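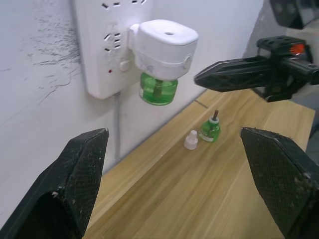 Since March we are comparing two pairs of gripper fingers for our two-arm table, and I promised to write down what we learn. The first pair is hard and flat, from Jorus. The second is softer, printed by us, and we call it Lloyd. The task is to change the refill of a mosquito heater, and it is more difficult than it sounds. The small green bottle standing on the table with its wick uncovered is the hard part, as a finger must come down beside the wick and never on it. I give both pairs the same start position and the same closing speed.

2/ The controller is the Astura unit. I log the finger opening and the motor current, and each pair gets 300 attempts, so 600 in total. I know this is a small number for a strong opinion. Please read everything below as notes from one laboratory.

3/ Wide objects ask for a different grip than bottles do. With something broad and rounded I prefer to close slowly and let the fingers settle on the sides before the arm lifts. Jorus is more sensitive to a wrong angle. Lloyd forgives a few degrees, but the object can then turn a little in the hand, and the wrist camera must find it again.
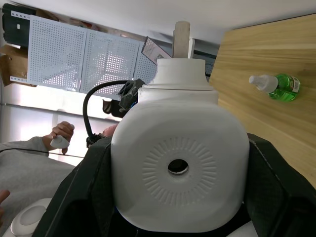

Wrist view, large white object between the fingers.

4/ About cameras. I first believed that the head camera would be enough for the whole task. It is good for planning where both arms should go, but it loses the last centimetres, when the gripper hides the bottle. Now I use the head view to approach and the wrist view to close. The change between them happens 4 cm before contact. I tried a later change and I did not like it, the arm became nervous.

5/ For the refill, my rule is to hold the green body and leave the white collar free. The other arm needs this space to turn the cap.

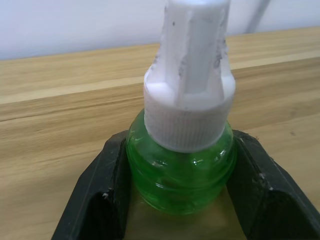
Titilayo Lawal asks whether the motor current alone can tell when the bottle starts to slip, without any camera. My answer is: partly. With Jorus the current drops quite clearly. With Lloyd the soft material hides the beginning of the slip, and I see it too late. I would not trust it alone for a bottle full of liquid.

6/ A second lesson is about order. If the left arm takes its bottle first, the right arm has a free way to the heater and the two do not wait for each other. In the opposite order they meet above the middle of the table and the controller stops both, which is correct of it but costs time. 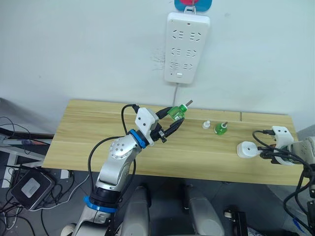 It also helps to keep the cables of the right arm in a high loop. When the loop is low, it pulls a little on the wrist, and I spent one whole afternoon looking for this error in the calibration.

7/ For now I would choose Lloyd for picking up and Jorus for turning the cap. Danai Athanasiadis at Zonville wants to repeat the test with one finger of each kind on the same gripper. I will post the current curves when I have cleaned them. If somebody has tried mixed fingers before, please write me which side you made soft.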